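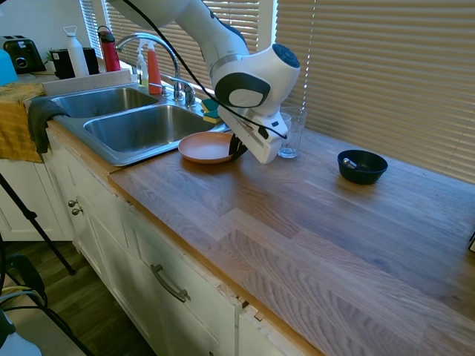
Section 6 describes how to set up and run the rim-grasp evaluation used in the Tretow manipulation study. The evaluation measures whether a learned policy can take hold of a dish by its edge, lift it, and set it down in a new place without contact with nearby objects. It is carried out in an ordinary kitchen, on the counter beside the sink. The grasp under test is a pinch on the raised rim of a shallow plate, with the gripper angled downward and the plate lying at the edge of the sink. A drinking glass stands just beyond the gripper and serves as the near obstacle; the small dark bowl farther along the counter serves as the far obstacle. Operators should read the whole section before the first trial.

6.1 Before you begin

The evaluation requires one operator and one scorer. The same person may not fill both roles during a session. The operator should have completed the arm safety training in Section 2, and the scorer should have read the scoring rules in 6.4.

Confirm that the policy checkpoint to be tested has been registered under its Donach run name. Results recorded against an unregistered checkpoint cannot be added to the study tables.

CAUTION: Keep hands out of the reach of the arm whenever the motors are enabled. The emergency stop must be within reach of the operator at all times, and it must be tested at the start of every session.

6.2 Preparing the counter

1. Wipe the counter and allow it to dry fully. Water under a plate changes how it slides and will affect the result.

2. Leave the background objects where they normally stand. Soap bottles, sponges, towels and small appliances are part of the test conditions and should not be cleared away for a session.

3. Set the window blinds to the position given on the session sheet. The study compares a daylight condition with an evening condition, and the two must not be mixed within a block.

4. Place the plate at the start position, next to the sink.

5. Place the glass and the bowl at the positions listed for the current layout. The glass must be empty.

6. Move the arm by hand through its full travel with the motors off. Check that the cable follows the arm freely and does not touch the counter or the faucet.

NOTE: The plate may rest slightly unevenly at the sink edge. This is acceptable. Do not place anything under it to level it.

6.3 Running a block of trials

A block consists of 25 trials with one policy and one layout. Four blocks make up a full evaluation of a checkpoint.

1. Load the checkpoint and wait for the ready message in the Vogler control window.

2. Send the arm to its home position.

3. Ask the scorer to confirm that the objects are in place.

4. Start the trial. The time limit is 28 seconds, measured from the first movement of the arm.

5. Do not speak to the scorer or touch the counter while the trial is running.

6. When the trial ends, wait for the arm to stop before reaching in to reset the plate.

7. Return all objects to their start positions, including any that were moved only slightly.

Stop the trial at once if the fingers press downward on the counter, if the plate begins to tip into the sink, or if the glass is struck. Record the trial as a failure and note the cause. A stopped trial is not repeated.

CAUTION: If a plate or glass breaks, disable the motors before clearing the pieces. Inspect the finger pads for cuts and replace them if any damage is found.

6.4 Scoring

Each trial receives one of three scores.

Full: the plate was gripped by the rim, lifted clear of the counter, and released inside the target area with no contact with other objects.

Partial: the plate was gripped and lifted, but was released outside the target area or brushed another object without moving it.

Fail: any other outcome, including a time-out.

The scorer enters the result before the next trial begins. Scores may not be changed from memory after the session -- disputed trials are reviewed from the recording by a second scorer.

A grip that slips and is regained within the time limit is scored on its final outcome. Enter the word "regrasp" in the remarks column so that these trials can be studied separately. In earlier work at the Flimunmont site, policies trained with added examples of failed grips regained the plate more often than policies trained on clean examples alone. The present protocol was written in part to test whether that result holds in a second kitchen.

6.5 Ending the session

1. Send the arm home and disable the motors.

2. Save the log and confirm that the number of entries matches the number of trials run.

3. Let the arm rest for 10 minutes before starting another block with a different checkpoint.

4. Report any change in the position of the arm base to Lieselotte Kettler before the next session. Calibration must then be repeated as described in Section 4.

Questions about this section: Ute Haberkorn, Tretow Evaluation Group | © Tretow | Back to top

Comments (3)

Kiyoshi Ueda
In 6.3, does the time limit include the release? We had a trial on Monday where the plate was down in the target area but the fingers had not opened yet.

Ute Haberkorn
Yes, the fingers must be open before the limit. Otherwise it is a time-out. I will add a line to 6.4 in the next revision.

Eduardo Cordeiro
Please consider moving the cable check ahead of the object placement. We knocked the glass twice doing it in the order given.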